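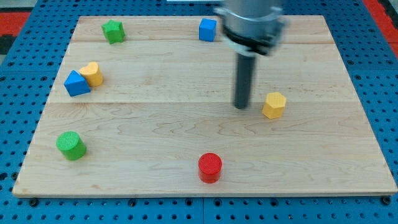

有一位读者在上一篇文章下面留言,问我为什么不把积木直接放在桌子上玩,还要先垫一块枫木板,她觉得这样多一件东西要收拾,而且木板比桌子更怕划伤。她还问,心形和星形的积木到底有什么用,她家里也有这样的,孩子拿起来看一看就放下,搭房子的时候从来不用。

这两个问题我想了几天。本来打算在留言里回答,写着写着太长了,所以单独写一篇。我的中文还是老样子,如果有的句子读起来奇怪,请你们告诉我,上次那位指出我把“棱”写成“梭”的读者,我很感谢。

先说木板。

我们家的桌子是从 Trallilham 的旧房子里搬来的,桌面中间有一点凹,平时吃饭感觉不出来,可是搭积木的时候就很明显。立方体放上去没有问题,第二块、第三块也没有问题,再往上就开始斜。我女儿那时候以为是她自己的手不好,很生气。我用尺子的边靠在桌面上看,尺子下面透光,才明白是桌子的原因。

桌子不想换,所以我去 Gitolbridge 的木料场找一块平的板。木料场很大,一半的地方卖做地板的料,另一半是零料,用木箱装着,自己翻。我翻了很久,最后拿的这一块是浅色的枫木,长方形,由几条拼起来的,不仔细看几乎看不到接缝。木纹里有一些深色的旋涡和条纹,木料场的人说有的顾客嫌这样的纹路“脏”,所以便宜。我倒是喜欢。女儿说其中一条像河,她常常把积木沿着这条河放,说是河边的房子。

拼板有一个好处,也有一个坏处。好处是比较不容易整块弯起来。坏处是接缝的地方如果没有处理好,时间长了会有一条很小的台阶,手指能摸到。我这块板刚拿回来的时候就有一处能摸到,我用细砂纸包在一个小木块上,顺着木纹磨,磨几下就用手掌擦一擦,再摸。这件事不能着急。我第一次磨得太用力,那个地方变得比旁边低了一点,后来只好把旁边也磨下去。

磨好以后上油。我用的是给切菜板用的那种矿物油,没有味道,小孩子摸了也放心。用旧棉布蘸一点,薄薄地擦,放一个晚上,第二天把多余的擦掉。这样做了几次,颜色变得深了一点,但还是浅色。不要上亮光漆。我以前在另外一块板上试过,亮光漆太滑,积木一碰就跑,而且灯光照在上面会反光,孩子看久了眼睛累。

所以读者问木板是不是比桌子更怕划伤,我的回答是:怕,可是划伤了可以磨,桌子我就不敢磨。板上已经有一些小的痕迹,我每年夏天磨一次,再上一次油。今年还没有做,打算六月里找几个天气干燥的日子。

还有声音的问题。在我们的桌子上,积木倒下来的声音很响,像有人在敲门。在木板上声音低一些,也短一些。如果木板下面再放一层东西,声音还会更小。我试过毛巾,毛巾太软,板会晃;试过薄的软木垫,比较好。住楼上的朋友可以考虑,我们住楼下,其实没有人抱怨,是我自己怕响。

再说积木。

这一套是在 Vudetport 买的,一家叫 Van Wijk 的小店,在港口旁边的坡道上,橱窗里放的都是木头的东西:勺子,衣架,棋盘,还有积木。我本来是进去买勺子的。积木装在一个布袋里,一袋是 47 块,布袋上缝了一张小纸条,写着形状的名字和每种有几块。纸条我洗布袋的时候忘记拆下来,洗没了。这是很可惜的事情,因为后来我想对一对有没有少,就没有办法对了,只能凭总数。

形状的名字,我用中文学了一遍。立方体最容易。三角形的那种,我一直叫“三角积木”,后来查了书才知道应该叫三棱柱,因为它有厚度。六边形的那种叫六棱柱。星形和心形的,书上没有专门的名字,我想可以叫“星形柱”和“心形柱”,但是听起来像公园里的柱子。如果哪位读者知道更好的说法,请写给我。在家里我们还是说“绿星星”和“黄心”。

绿星星是女儿最早认识的一块。那时她还不会说“绿”,只会说“星”。黄心她叫“苹果”,叫了很长时间,我没有改正她。蓝色的立方体她叫“盒子”,有一次她很认真地用指甲想把它打开。蓝色的三角是“山”,或者“屋顶”,看那一天在玩什么。黄色的六边形那块她叫“饼干”,还给我吃,我假装吃了。

现在说第二个问题,心形和星形的积木有什么用。

我同意这位读者的一半意见。如果只是搭房子,星形确实不好用。它有五个角,竖着立起来的时候,下面只有两个角碰到板,中间是空的;上面是一个尖角,什么也放不上去。平着放倒是可以,它的面是平的,可以在上面放一块别的。可是别的积木放上去,要正好放在中心,偏一点就翘。心形也是这样,上面有一个凹进去的地方,下面是尖的,如果想让它尖头向下立着,要从两边用别的积木夹住。

但是我觉得这就是它的用处。立方体太听话了,怎么放都对,女儿搭了几次以后就不想再想。心形不听话,她要试。有一天下午她一直在做一件事:让黄心尖头向下站着。她先用手扶着,手一放就倒。然后她在左边靠一块蓝三角,右边还是空的,又倒,倒向右边。然后右边放了立方体,可是立方体是直的面,跟心形的斜面只碰到一点。最后她把两块三角的斜面都朝里,心形坐在中间,站住了。她没有叫我看,自己看了一会儿,就把它拆了。

我在旁边切洋葱,看见了,没有说话。以后我常常想,如果我那时说“用两块三角试试”,她大概会用,可是会少了很多时间的高兴。

六棱柱也值得多说几句。它竖着放的时候顶面是平的六边形,可以当柱子,比立方体好看,而且从任何方向看都差不多,不需要对齐。对还不会把边对齐的小孩子,这是很大的方便。躺着放的时候,它会滚,但是滚一下停一下,一面一面地翻过去。圆柱一滚就不见了,六棱柱滚几下就停。我们家沙发下面找出来的都是圆柱,从来没有六棱柱。

有几个我们常常玩的玩法,写在下面,也许对带孩子的读者有帮助。都不需要另外买东西。

第一个叫“搬家”。把一些积木散着放在板上,不要排整齐,颜色和形状都混在一起。然后说,今天蓝色的要搬家,搬到板的这一边。孩子就找蓝色的。搬完以后再说,现在有角的要搬家。这时候就有意思了,立方体有没有角?女儿说有。星星有没有角?有。心有没有角?她想了很久,说有一个。六棱柱呢?她说这些角“不厉害”,不算。我没有反对。散着放是要紧的,如果一开始就排成一行,她会只看第一块。

第二个叫“不碰”。从许多积木中间拿走一块,不能碰到旁边的。两块靠得很近的时候最难,比如三角挡在心的前面,手指要从上面进去,捏住,直直地往上提。小孩子的手习惯从旁边抓,所以一开始总是碰倒别的。玩了一段时间以后,她学会了先看,手停在上面,再下去。我自己也玩,我的手指粗,输得多。

第三个叫“影子”。傍晚的时候太阳从厨房的窗进来,很低,板上每一块积木都有长长的影子。我们用铅笔在纸上描影子的边。星形的影子最好看,也最难描,描到一半太阳就走了,纸上的线对不上。立方体的影子有时候不是方的,女儿不相信,把立方体拿起来检查。冬天的影子长,夏天要等到快睡觉才有,所以这个玩法在夏天会引起关于睡觉的争论,请小心。

第四个是我一个人玩的,等她睡了以后。我用全部的积木搭一座桥,规则是每种形状都要用到,也包括星形。我搭了很多次,最好的一次用星形平放在桥的最上面当装饰,可是我觉得这是作弊,它没有承担重量。后来我把星形平放在桥墩最下面,上面正中放一块立方体,桥就站在星星上。站了一夜,早上被人推倒了。

说到收拾。读者说多一块板就多一件东西要收拾,这一点我的经验正相反。没有板的时候,积木在整张桌子上,吃饭以前要一块一块收进袋子,孩子正搭到一半,当然哭。有了板,两个人一人一边,可以把整块板抬到柜子上面去,搭了一半的也不用拆。要慢慢走,我有一次在门槛那里绊了一下,结果你们可以想象。我们的板不算小,一个人也能端,可是上面有高的东西时最好还是两个人。

布袋我不太推荐。看起来漂亮,可是找一块积木要把整袋倒出来,倒的声音很大,角和角互相撞,颜色容易掉。我们现在用一个浅的抽屉,放在板的旁边,里面只铺一层,一眼就看见。星形和心形放在前面,因为她小时候最喜欢,现在已经是习惯了,没有别的道理。

还有几位读者以前问过清洁。我的做法很简单。平时用干布擦。如果粘了果酱,用湿布拧得很干,擦一下,马上再用干布。不要泡在水里。我泡过一次,那是刚买回来不久,我以为跟盘子一样。一个小时以后拿出来,木头的毛都竖起来了,摸上去像没刮的脸,有一块三角还开了一条小缝。缝到现在还在,木头的毛我用细砂纸磨掉了,那几块的颜色就比别的淡。

掉色的地方要不要补?我补过一块,买了小孩子可以用的水性颜料,颜色不一样,蓝得太新,在别的蓝色旁边很显眼。女儿一段时间不肯用那块,说它是“客人”。现在它也旧了,跟别的差不多了。后来我就不补了。

丢了的怎么办。我们丢过一块,是立方体,在沙发下面、汽车里、花盆后面都找过。我写信去 Van Wijk 问能不能只买一块,他们回信说不单卖,可是下次进店可以在柜台的碗里找一找,碗里放的是有小毛病的,随便拿。路有点远,从我们这里坐火车到 Vudetport 再走上坡,单程要 5 个小时,为了一块积木不值得,可是夏天我们本来就要去海边,所以就等。等到去了,碗里没有立方体,只有一块少了一个角的星星。我们拿了星星。所以现在总数还是对的,形状不对。

那位读者还在留言的最后写,她想给孩子买一套大的,有 300 块的那种,问我的意见。我没有用过那么多的,不能说好不好。我只知道我们家的这一套,放在板上的时候,一次拿出来的从来不是全部。拿得太多,女儿就只顾着倒出来和推过去,听声音。拿少一点,她才开始看每一块。有一段时间我每天早上从抽屉里选几块不同的放在板上,不说什么,就去做早饭。有时候她走过去玩,有时候不去。选的时候我尽量让形状不一样,颜色可以重复。如果形状都一样,她就排队;形状不一样,她就讲故事。

讲故事是最近的事情。她 8 岁了,我以为她快要不玩积木了,邻居的孩子早就不玩了。可是今年春天我们在家里的时间很长,她又把抽屉拉出来。绿星星成了一个岛上的灯塔,板上那条深色的木纹是海流,蓝立方体是仓库,黄色的六边形是一个圆形的广场,我说六边形不是圆形,她说远看是。三角是船。黄心是什么,她不告诉我。

我把她讲的故事记了一些在本子上,用我的母语记的,还没有翻译成中文。有几个词我不知道怎么翻,比如她说船“靠”着灯塔“睡”,用我的语言只是一个动词。等我翻好了,也许放在这里。

回到木板,还有一件小事忘了写。如果你也去木料场找板,带一颗圆的玻璃珠。把板放平,珠子放在中间,看它往哪里走。在 Gitolbridge 我没有带珠子,用的是口袋里的一颗糖,糖不够圆,所以结果不太可靠。板的边也要摸一遍,特别是角。我们这块的四条边我都用砂纸磨圆了一点,磨得不多,看不出来,手碰到的时候能感觉到。厚度不要太薄,薄的板在空调房间里容易翘。木料场的人建议我买之前先在家里放几天再决定,可是他们不接受退货,所以这个建议我不知道怎么用。

枫木不是必须的。山毛榉也可以,颜色红一点。松木太软,星星的尖角掉下来会打出小坑。我在朋友家看过松木的,上面全是小坑,孩子们倒是很喜欢用手指去摸。

对那位读者,我想再说一次谢谢。你的孩子拿起心形看一看就放下,我们家最初也是这样。你可以试试把它单独放在板上,旁边放两块三角,不要教。也可能她还是不玩,那也没有关系,放在抽屉里不占地方。

2020年6月3日写,晚上改了几个错字。矿物油快用完了,明天要去买。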